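Oiling or lacquer for a light table top?
Woodworking and Finishing – General

greneo357
Posted Sunday
Hello all. I bought a used table for my kitchen and sanded the top down to bare wood. Now I must choose the finish. My neighbor says only hard oil, the man in the shop says only lacquer. I want to keep the light color and I don't want a yellow top after two years.
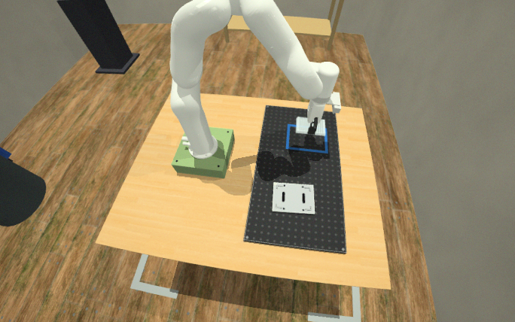
zukuveck
Oil will make it darker, you must accept this. I did my own top with two thin coats and it became more like honey. If you want it to stay pale like the light wooden table under the white arm, take a water-based lacquer, matte. Please test it first on the bottom side.

Cherkaoui
I don't agree with zukuveck. Lacquer looks good until the first deep scratch, and then you sand the complete top again. With oil you repair only the small place. In a kitchen this is more important than the color.

zukuveck
Only if the person really does the oiling every year. Most people forget – me too. 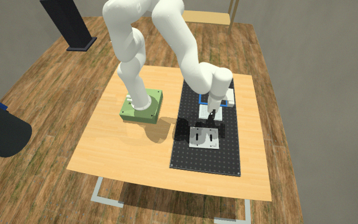 telau80
There is also oil with a little white pigment in it. It holds the yellow back quite well. Sand to 80 first, then finer, and wipe the dust away with a damp cloth before you begin.

Cherkaoui
White oil can leave spots if you put too much. Wipe it off after ten minutes, not later.

greneo357
Thank you for the answers. I will try the white oil and the matte lacquer on the bottom side and compare them in daylight. Which cloth do you use for the oil?

telau80
Old cotton T-shirt. Lay it flat outside to dry after, oily cloths can catch fire by themselves.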